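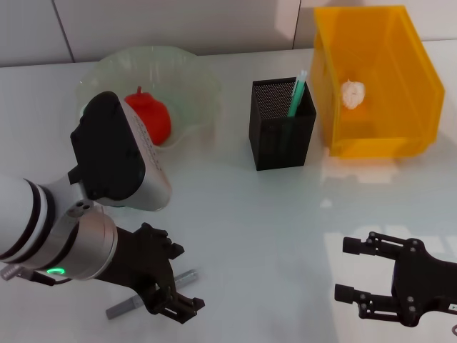

The white table on sorting day: apple in the glass bowl, mesh pen holder, yellow bin.

I have been talking about doing the table for so long that my sister started sending me a thumbs-down every Friday, and this week I finally got to send one back pointing up. The table is done! Well, the table is mostly done. The drawers beside it are another story and I'm saving those for when the weather turns, but the top of the table has a system now and I am so pleased with it that I've been walking past just to look.

Some background for anyone new. We have one big white table against the tiled wall, and it does everything. Mail gets opened on it, homework gets done on it, I wrap presents on it, and all of August it was where tomatoes went to ripen. It is a great table. I bought it secondhand from a woman who was moving across the state and it has been through two apartments and a house with me. But a table that does everything collects everything, and by the end of the summer there was a strip along the back that hadn't been wiped since I don't know when.

So the rule I set myself was that whatever lives on the table has to live in something. That was the whole plan. I didn't buy a single organizer (I was very tempted by one of those bamboo towers with the little drawers) and only used containers that were already in the house.

The glass bowl was the easy one. It has a wavy rim and a tiny bit of green in the glass, and it had been sitting up in the high cabinet since we moved because I was afraid somebody would knock it over. What was I saving it for? It's a fruit bowl. I love how it looks against the tile. I put one red apple in it while I was still moving other things around and liked it so much I left it like that. One apple! My mother would be horrified, she thinks a fruit bowl should look like a harvest festival. But a bowl that's heaped up becomes a bowl where you find something terrible at the bottom three weeks later, and I've been that person with a peach.

The other thing about a clear bowl is that you can't hide junk in it. The old bowl was a big brown pottery one and it was full of keys, rubber bands, a bike light, coupons, and something like four lip balms. With glass you'd see it right away, and so far everyone has kept their batteries and receipts out of it. We'll see how long that goes.

Then pens. Oh, the pens. I emptied every mug and jar and coat pocket and backpack, and I made everybody test them with me on the back of an old calendar. I did count this part, for once: 26 of them were completely dead. Twenty-six! We had been storing dead pens, moving them from house to house, reaching past them for other dead pens. Out they went. I kept a few more than I need because I'm weak, but they're in a box in the closet, and the black mesh holder on the table gets a very small number.

The mesh holder is square, and I have opinions about this. Round cups roll when they tip over and pens fan out in them like flowers, which is pretty but takes up so much air. A square one tucks right up to the wall or a corner. And the mesh means crumbs and eraser bits fall through or get shaken out. Mine came from my first office job, where I was allowed to take home my desk things when we all got moved to another floor, and it has outlasted every cute ceramic thing I've bought since.

My favorite teal pen was the first one in. It has a pale green see-through barrel and I would be very sad to lose it. My friend Vesela Kelmendi gave it to me out of her own bag after I borrowed it once and wouldn't stop talking about how it wrote. She's the person who got me into all this, by the way. She does her whole kitchen on the first of the month with the radio on, and she has never once made me feel bad about the state of mine.

There's a gray marker too, for labels. I kept going back and forth on whether markers belong with pens. They're fatter, they hog the space, and then the good pen ends up leaning out at a silly angle. At the moment the marker spends most of its time lying on the table where I last used it, so clearly that's not solved. I might give it a home in the bin.

Speaking of the bin! The yellow one is my favorite part of all this. It's see-through plastic, a really cheerful color, and it's for anything that came to the table from somewhere else in the house and needs to go back. That's all it's for. Hair ties, a screwdriver, someone's library card, the tape measure. Nothing gets to stay in it. Before dinner somebody takes the bin for a walk around the house and drops everything off, and then it comes back to the table empty. My youngest calls it the bus, and now we all call it the bus. "Is this a bus thing?" is a sentence I heard from my husband yesterday with a perfectly straight face.

I tried this same idea years ago with a basket and it failed completely, and I think it was the basket. You couldn't see into it. Things sank. With the yellow bin you can tell from across the room that there's stuff in there, and the color nags at you a little, in a nice way.

A few things I'd tell you if you want to do your own table this weekend:

Clear it all the way first. I know everyone says so. I always used to skip it and clean around the piles, and it never worked. Put everything on the floor or on a bed and wipe the whole top down, edges too. I used warm water with a drop of dish soap and then a dry towel, and the marks I'd thought were permanent came right up (except for one purple one, which I've made my peace with).

Put things back one at a time, slowly. Over an afternoon if you can. I put the bowl out, had coffee, moved the bowl. Put the pen holder out, moved it closer to the wall, moved it back again. It feels silly but I changed my mind so many times.

Leave more bare table than you think you want. My first try had a lamp and a plant and a tray, and it looked lovely for one evening, and then there was nowhere to put down a plate.

Test your pens! Please. I can't say this enough.

And do it with company if you can stand it. I was going to do this by myself in grim silence, but having people wander through and weigh in made it so much more fun, and they know where things go now since they were there when it got decided.

I still have to figure out the mail. At the moment it goes in a stack on the windowsill, so all I've done is move it four feet to the left. Vesela swears by opening it standing up over the recycling, coat still on. I'm going to try that for a couple of weeks and I'll let you know. If you have a mail system that works with kids and school forms and a husband who keeps envelopes "for the addresses," please put it in the comments, I want to hear all of them.

Drawers next. I opened the top one to see what I was in for and there were more pens.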